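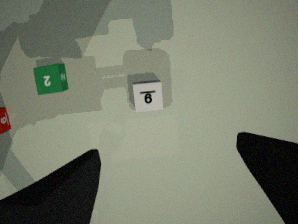
Re: [夹爪与腕部相机] Vunow 和 Jindard 两款夹爪的仿真对比

看了你发的结果，我觉得问题多半不在夹爪本身，先把腕部相机的外参核对一遍再下结论。我们组在 Janjua 控制器上碰到过差不多的现象，换手指以后工具坐标系没有跟着改，抓取点整体偏向一侧，日志里却什么报错都没有。另外，2000 次里两款夹爪用的是不是同一组随机种子？如果不是，306 次失败和另一款的数字没法直接放在一起比。

引用原邮件：
> 各位好，
> 三月份开始我在仿真里对比 Vunow 和 Jindard 的两指夹爪，任务是从桌面上夹取带数字的小方块。机械臂模型和控制器参数两边一致，只换夹爪。
> Jindard 跑了 2000 次，失败 306 次。Vunow 那边还没跑完，目前看失败要少一些。
> Jindard 的手指宽，张开后在腕部画面的下方占掉很大一块，接近方块的最后一段，检测框经常跳动。不知道该换窄手指，还是该改相机的安装角度。
> 地面阴影我没有关，想尽量接近实际的光照。

种子的问题先放一边，下面按原邮件的顺序回复。

关于手指遮挡。深色手指配浅色桌面，做分割其实比较容易，可以直接用关节角算出手指的掩膜，检测之前先抠掉。我们就是这样处理的，掩膜每边多留 10 个像素，再多会把靠近指尖的方块边缘也吃进去。换窄手指当然也行，但接触面积变了，两组数据就得重跑，对比的意义也不一样了。

关于相机角度。Vostcombe 的支架默认俯角是 45 度，我们没有改过。俯角再大一点，指尖附近看得清楚，远处的方块会提前出画，规划时要多走一步搜索。你的场景里不止一个方块，我倾向于不动角度，先把掩膜做好。

关于阴影。建议保留，不过最好单独跑一组关掉阴影的，作为参照。机械臂自己的影子会随着姿态移动，盖到方块上以后颜色阈值容易失效，绿色和红色的方块我们都出过错，白色的主要是顶面发灰，和影子混在一起，框会偏大。如果你的检测是按颜色分的，失败里恐怕有不小一部分要算在这上面，和夹爪没有关系。

数字识别也请留意。方块倒过来或者侧躺的时候，6 和 9 只能靠那条横线区分，分辨率低了横线会糊掉。要是任务要求夹指定的数字，夹错方块和夹空应当分开统计，两种失败不要合成一个数。

Janjua 那次的排查步骤很简单：让夹爪闭合，停在方块正上方，读指尖中点在相机坐标系里的位置，再和模型文件里的值对一下。当时我们差了 4 毫米，改完以后重跑，侧向偏移就没有了。你换 Jindard 的时候如果沿用了 Vunow 的工具坐标系，情况应该类似。

还有两点想确认：

一、手指闭合的速度两边是否相同？Jindard 的默认值我记得偏快，方块轻的话会被先碰到的一侧推开。

二、方块和桌面的摩擦系数是多少？我们用的是仿真器默认值，后来觉得偏低，还没有系统地试过。

方便的话把失败案例的关节角记录和对应的腕部画面一起传到列表的共享目录，不用全部，挑接近阶段失败的就够了。掩膜脚本我整理一下，晚上八点以后放上去，接口按 Janjua 的关节顺序写的，用别的控制器需要自己调换一下。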